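Stop marking our robotics students on the finish line

Written in a rush between two meetings, so bear with me.

Our second years at Kestine have been at it again. Simulated kitchen, two arms, a handful of ordinary kitchen things and a term to make the arms do something useful with them. No hardware budget. The old rule said a group got its marks if the task was completed in the demo slot. Done or not done. I think that rule is wrong and I've said so in every course meeting since December, to the visible boredom of most people in them.

Case in point. Asif Abbasi's group spent nearly 700 hours of simulator time on one jar. Reach, close, lift. Sounds like nothing. Try it.
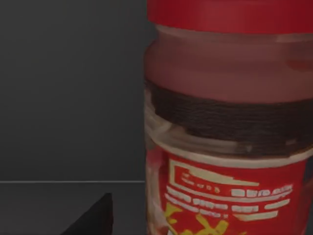

The jar up close, black fingertip at lower left. Simulator view, Abbasi group.

A jar is hard work for a beginner. It's round, it's smooth, and once the fingers get near it the thing fills half the view, so whatever you were using to judge distance is gone. Asif's group worked that out for themselves and wrote four very good pages on it. Then the demo run missed the grasp and under the old rule they got a 2 out of ten for the practical. For the best piece of thinking in the year! I was cross then and I'm still cross.

The group beside them copied a grasp routine off the shared drive, changed two lines, and passed. Good luck to them. But ask them why it worked and you get a shrug.

People say: industry wants results. Yes. Industry also wants somebody who can tell you why the arm stopped short, and can write it down so the next person doesnt lose a week to it. I worked at Stojanović for six years before teaching and the reports were what we fought over, never the demo videos.

Then Sadia Usmani's group, who picked the microwave. Brave choice.

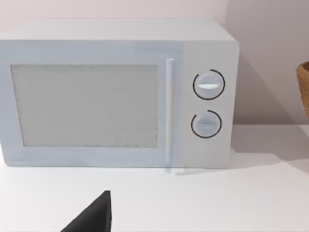
The microwave, from the Usmani group's run. Finger not yet touching.

White door, white handle, white counter. A slim bar to aim for and not much contrast to find it by. They logged 411 attempts and sorted every one by how it went wrong, too high, too low, slid off, closed on nothing. Sadia read the table out in class and you could hear people going back over their own code. That's teaching. I couldn't have planned it. No box on the mark sheet for it either.

The other complaint I get is that simulation is a soft option. Partly agree. Nothing breaks, you press reset, you go for lunch. Students get careless with resets and I'd happily cap them. But the light in our kitchen is not kind, and I like it that way. Shadows all over the worktop.
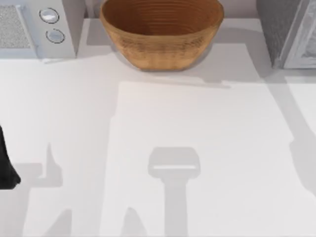 Same kitchen from overhead. The arms show up mostly as shadows.

A first attempt at finding objects by brightness will happily go after a shadow like that gripper shape in the middle of the counter. Mine did, when I built the test version. Better to learn that here than on an arm that costs more than my car.

So what do I want. Half the practical mark for the log and the write up. A quarter for the run itself, best of several and not one nervous go in front of the whole room. The last quarter for a short talk where they explain one failure properly. Hurora college has done something close to this for a while and their students still pass things, as far as I can tell.

It will take longer to mark. I know. There were 4,000 lines of log in one submission and I read to the end of it on a train, definately not my best evening. Give us the hours for it, or give us fewer groups.

The proposal goes in next week. If you teach on the Zivik module and you agree, put your name on it please, the sheet is on my door.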